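Pandov bedroom runs - README
Last edited 9/13/23 by Morfudd Edwards

What's in the folder

Simulated episodes for the Pandov rover, the one Meirion Powell and I are building on the back bench of the shared workshop. There are 900 episodes from 28 room layouts, 40 steps at most per episode. All of it was rendered. No real bedroom was driven through, so please stop calling it "field data" in the group chat.

Task

Drive to the door and stop within reach of the handle. The rover doesn't open anything. Meirion would like it to, and there is an empty folder called open_door if anybody wants to get ahead of us.

Files

episodes/ - one folder per run, colour frames plus a log
layouts/ - room files, same numbering as the episodes
splits.txt - train and test, split by layout
old/ - the Dikavura export, wrong wheel width, don't train on it

Do I trust it?

Not much. The success rate in the logs is the simulator marking its own homework: it checks distance to the door and ignores which way the rover is facing. I've seen runs scored as a success with the camera pointed at a wall. Floors are low-detail and go blocky at a shallow angle, and I suspect the model is learning the blockiness. Light never changes within a run. Wheel slip is set to zero, and anyone who has pushed the real chassis over our workshop mat will know what I think of that.

Seed 3288 crashes on load. Skip it.

Before you train

Check the facing angle yourself. Hold back whole layouts, never single frames. If your numbers look great, look at the frames before telling me.

Licence is whatever the workshop wiki says. Fixes go to Meirion.
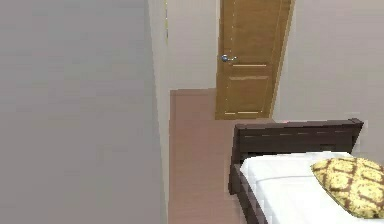 Sample colour frame: wooden door with lever handle, bed to the right.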